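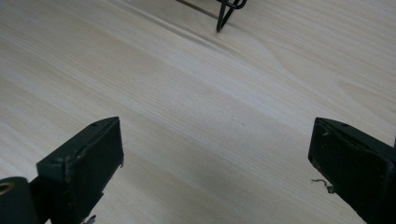 Demonstrators wanted: household and workshop tasks with a hand-held gripper

Varghese is looking for people to record everyday handling tasks at our Vinenitz site. You hold a gripper tool with two fingers and a camera on it, and you do a job with it that you would normally do with your own hand: pick something up, move it, hang it, put it back. The recordings are used to teach robot arms the same job. You do not need to know anything about robots.

The work belongs to a project called Endow. So far we have 1,754 accepted recordings, nearly all made by our own staff, and we need people who do things differently from us.

What you would be doing

Most of the current list is table work. The gripper starts open, low over a wooden surface, with the item a little way off. You bring the two fingers to it, close them, lift, and finish where the task sheet says. Wire items are a large part of the list at the moment. They are thin, and the pads have to meet the wire fairly squarely, so expect to take some time over your first few.

One recording usually lasts less than a minute. You then reset the table and go again, changing where the item lies each time. A task sheet is finished when it has 216 accepted recordings, shared between everyone working on it.

Later in the project there will also be remote-control sessions at our Kornitz site, where you move a robot arm from a desk using a pair of hand controllers. These are optional. Anyone who has finished the hand-held training can put their name down.

Who can apply

You must be 18 or over and able to stand at a table for up to an hour at a time, with breaks. A high stool is available if you would rather sit. Left-handed people are very welcome, as we have few recordings from them. You need to be able to read a short task sheet in English. Glasses are fine. Please take off rings and loose bracelets before a session.

If you have a wrist or thumb condition, tell us before you book. Squeezing the trigger again and again is the tiring part, and we can offer shorter sessions.

Hours and pay

Sessions last 3 hours, including two paid breaks, and start at 9.30 am or 1.30 pm. You may do up to four a week. The first session is training and is paid at the same rate as the rest. The rate is in the information pack, along with travel costs. You are paid for the time you attend, whether or not your recordings are accepted.

We are filling places for May first, and will keep a waiting list after that.

What is recorded

The camera on the gripper records the table, the items and the fingers of the tool. It may also pick up your free hand. Sound is switched off. Each recording is stored under a participant number, and you can ask for yours to be deleted up to the date given in the consent form.

How to apply

Fill in the short form on the Varghese jobs page and quote reference 266. Say which start time suits you, which hand you use, and whether you are interested in the Kornitz sessions. No CV is needed. We reply to everyone, normally within two weeks, and will send the information pack and consent form with the reply so you can read both before you come in.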